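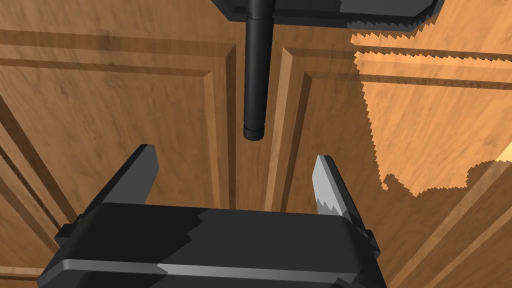
An open gripper in front of panelled wooden doors, in simulation.

Household robots still not ready to be left with the chores, Isunau review finds

JULTIVWOOD, Jan 3, 2023 – Households hoping to hand over the tidying should keep their own dustpan within reach for a while yet, according to a review of simulated household robot trials released today by the independent testing group Isunau.

The review covers 2719 attempts at everyday jobs, most of which begin with a door: a cupboard that has to be opened before a plate can be put away, or a hallway that has to be crossed before anything gets picked up off the floor. Isunau looked at two control programs, Allel and Yuan, both of which have been promoted as nearly ready for the home.

Isunau disagrees. Both programs did well on handles they had met before and noticeably worse when the handle changed shape or the robot started from an awkward angle. A lever and an upright bar are much the same to a person with a basket under one arm. To the software they were separate problems, and a fix for one regularly upset the other. 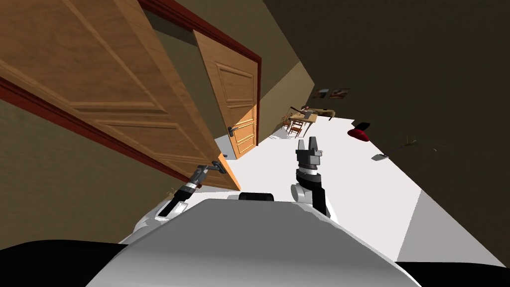 Getting hold of a handle was also counted as a success in much of the promotional material Isunau read. The group's own scoring asks for more. The door has to be open far enough to get through, the robot has to go through it without bumping the trim, and the job on the other side has to get done. Scored that way, neither program met the standard Isunau would expect of a paid cleaner on a first shift.

The group also cautions against reading too much into simulation, its own included. A rendered hinge doesn't swell in a humid summer, and a rendered floor has no dog on it. Shop owners considering machines for stockroom work are advised to ask suppliers for unedited trials on their own premises, failures included, and to ask who was standing by during the demonstration.

Isunau does not dispute that progress has been made. Its quarrel is with the word "ready", and with labour-saving claims that leave out the labour of supervising the machine.

A second round of 200 attempts, using unfamiliar doors and household clutter, is planned for May. Results will be published in full whichever way they fall.

About Isunau
Isunau is an independent testing group based in Jultivwood. It accepts no payment from the makers of the products it reviews.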